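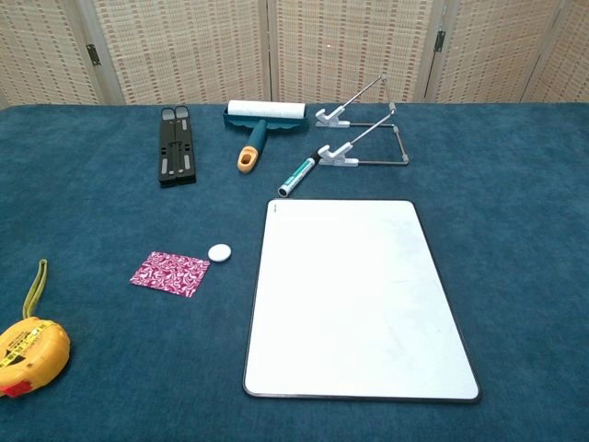 I finally made it out to Brerkness for the Kindano open day, after missing it in August because I mixed up the weekends. It's a 26 mile drive for me, most of it behind a gravel truck, so I got there in a mood and left in a very good one.

If you don't know Kindano, they're the people who test grippers for small shops and labs. You send them your hardware and they run it against a pile of ordinary household stuff and tell you where it falls down. They had two grippers going head to head that day, the Hashmi (two fingers, parallel jaw, soft pads) and the Jisach, a three-finger thing that curls in as it closes. I use the Hashmi at home, so yes, I walked in biased!

What I liked most was the choice of test objects. No neat foam cubes. One of the sets was a lint roller, a tape measure, a whiteboard marker, a little whiteboard, a square of floral fabric, a folding laptop stand and a wire stand with white plastic clamps on it, all on a dark teal cloth. I'd have bet money on the marker being the easy one. The Hashmi got it first try, and the Jisach kept rolling it along before it closed up properly. Not terrible, but you could hear people around me sucking their teeth.

The tape measure went the other way. That rounded yellow casing suits three fingers really well, and the Jisach just scooped it up with the wrist strap dangling. The Hashmi had to come in at exactly the right angle, and if the strap got under a pad it let go. I've had the same trouble with anything on a cord, so I felt a bit better about my own setup.

Then the fabric. Oh boy. Lying flat on another cloth, it's a nasty pick for both of them. The Hashmi pinches and sometimes brings up the table covering too, and the Jisach mostly made a wrinkle and left it there. The woman running the bench told us the fabric has the worst score of anything they test, and then she lowered the approach height by 2 mm and the Hashmi got it straight away, which got a small cheer.

I spent way too long on the whiteboard. It's glossy, it lies flat, and the edge doesn't give you much to grab. Neither gripper could lift it from the middle, so the routine is to drag it with one finger until it hangs over the side of the table and then take it from there. It works, but it's slow. I asked if they'd tried a suction cup and they have one on order.

The wire stand I want to go back for. Those thin silver rods are hard for a depth camera (you get holes all over the point cloud), and whichever gripper you use, you're really testing the camera. They swapped between two cameras while we watched and the difference was bigger than the difference between the grippers. I wrote down the exposure settings on my hand and then washed my hands at lunch, so that's gone.

Numbers, for those who asked me: the Hashmi has done 800 picks on their bench so far and 667 of those counted as good. The Jisach only arrived recently and they wouldn't give a score for it yet – fair enough, I guess, but I did ask twice.

Lunch was chili from a slow cooker and it was good chili. Parking is on the grass behind the building, so wear boots if it's been raining. The side door is the one you want, the front one sticks.

I'm keeping my Hashmi for now, but I've asked to borrow a Jisach for a weekend and I'm still waiting to hear back.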